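Plamow parallel gripper: two months on a bimanual bench
2024-09-28
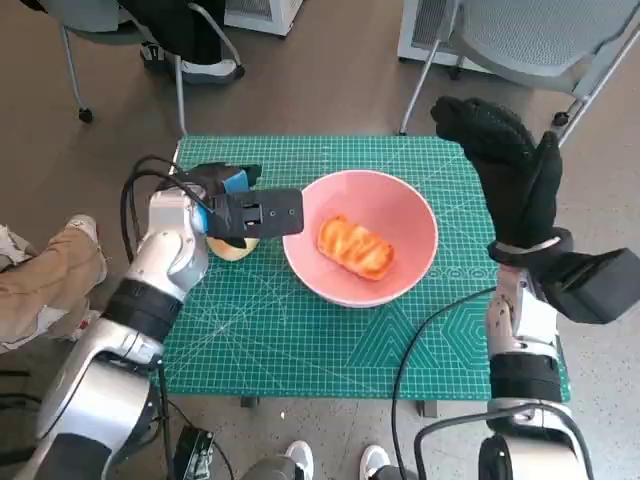
What was tested

The Plamow is a two-jaw electric gripper with flat rectangular jaws. Ours is on the left arm of a two-arm bench, with a gloved Drunis hand on the right. The work is food handling on a cutting mat: an apple, a glazed pastry, a pink ceramic bowl. Control is through Zein, version 2.

Fitting

Straightforward. The screws are supplied and the manual is adequate. The cable has to be left with a loop at the wrist, as the connector faces the wrong way for a tight run along the arm.

The fault

In the second week the gripper closed without a command. The jaws were open above the bowl when they shut at full speed and stayed shut. Zein reported the jaws as open throughout. The bowl was not touched. We stopped both arms and cut power at the wall.

The log showed the position reading frozen for 12 seconds before the closure. We reproduced it four times in 20 attempts, always with the wrist turned close to its limit. At that angle the cable pulls on the connector and the data line drops out while the power line holds. On losing data the gripper goes to its default state, and the factory default is closed.

A closed default makes sense for a gripper carrying a load overhead. On a table where people stand within reach of the jaws it is a poor choice, and the manual mentions it only in an appendix.

Remedy

Mondindale, who sold us the unit, sent a replacement cable with a locking collar. It took around a fortnight to arrive. We also changed the default to "hold position" and limited the wrist angle in Zein. There has been no uncommanded movement since. The stale reading is still not flagged as an error, so we added our own check, which stops both arms if the value is too old.

Other points

Grip force is repeatable at low settings. The jaws mark soft pastry at anything above the lowest. Noise is low. The emergency stop input works as stated, but needs a separate lead that is not in the box.

Verdict

Good mechanics, weak connector, unsafe default for shared benches. Change the default before first use and buy the locking cable with the gripper. We would want the stale data fault fixed before ordering a second one.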